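A visit to the Plarndale workshop
27 Aug 2021

The Plarndale shared workshop opens its doors to visitors twice a year, and I went to the July one. The entry fee is $2 and you sign a sheet at the door. Parking is on the street.

Archana Sachdeva showed me the downstairs benches first. Most of the members do bikes and furniture. She has been there 4 years and is rebuilding a Rastogi lathe that came in without its motor mount.

The robot build belongs to Trilok Tripathi and Neelam Kushwaha, who call it Pruder. It has two arms and they have spent $2000 on it so far, mainly on motors. The first set of wrist joints was too weak to hold anything heavier than a pen, so they redid them over the winter. Trilok writes the control code at night and Neelam does the wiring. She wants to reroute the cables before they do anything else, and he wants to work on grip.

They work in a room with a tiled floor and a long gray counter along one side, with jars and kitchen things on it. The job they are after is table setting. A teal mug and a metal spoon were out on the white table, with one gripper open in front of the mug and the other off the near corner. 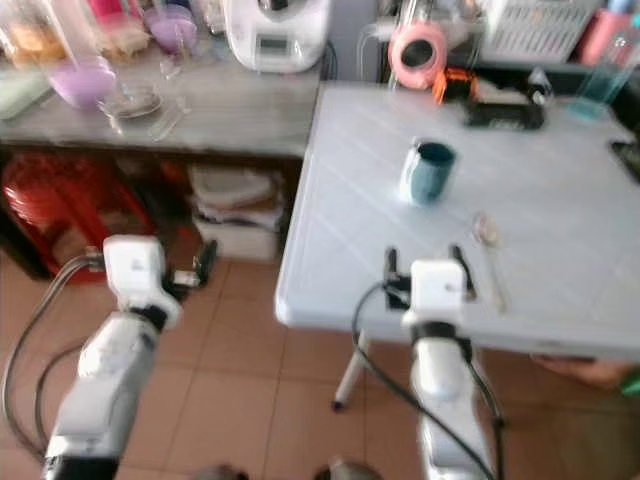 Getting there

Take the Larnivthorpe bus to the last stop and walk back past the school. The workshop door is on the side of the building. Bring cash for the fee.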